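README for the folder "gripper-budget"

Version of 15 August 2020

What is in this folder

The files here belong to the plan for buying hand-held grippers for the cloth handling work at Clutgate. We made the plan in March and changed it two times after that. The folder has a price sheet, a list of spare parts, a short set of pictures and the notes of the people who did the handling. I keep everything in one place so that the next person who must ask for money does not start from zero.

Files

prices.csv: one row for each offer. Columns are supplier, item, unit price, shipping, delivery in days, date of offer.
spares.csv: finger pads, pins, linkage arms, mounting parts.
notes.txt: remarks from the operators, not edited.
pictures: views from the gripper during work with small fabric pieces and towels.

What we plan to buy

The request is for 8 grippers. Two suppliers made an offer, Zurmont and Drastel. The Zurmont unit is cheaper, but the finger pads are sold only in packs of 20. Drastel sells the pads one by one and delivers in 30 days. In the sheet both offers are calculated with the pads included, please do not compare the unit price alone.

Pictures of the work
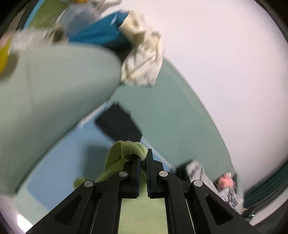 Green cloth held at the fold, with the pivot pins of the linkage in view.
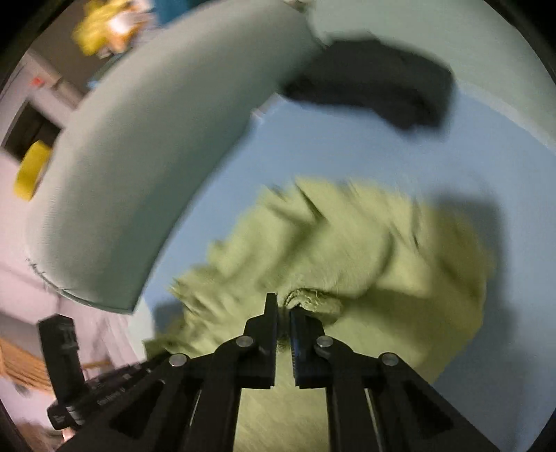

Tayla Ruddock

Notes on the budget

Pads are the part I would look at first. The fine texture on the inner side is what holds a thin fold, and when it is worn the operator has to press more. I have put 70 pads in the plan for the first year. If this is too many, the rest can be used by the Bright project, which has the same fingers.

Fabric is a separate line. We need thin pieces with seams and also towels with a thick pile, in several colors. Please do not take it out of the budget to save money. In the last round it was removed, and then we paid for it from the travel line.

Mounting parts are counted with the gripper in the Drastel offer and separately in the Zurmont offer. The column "incl_mount" shows this with yes or no.

Known problems

Shipping for Zurmont is an estimate. I asked for a fixed price and wait for the answer.
Two rows in spares.csv have no part number.
All prices are without tax.

Changes

If you change a price, add a new row and leave the old one, with the date of the new offer. Questions about the sheet can be sent to me.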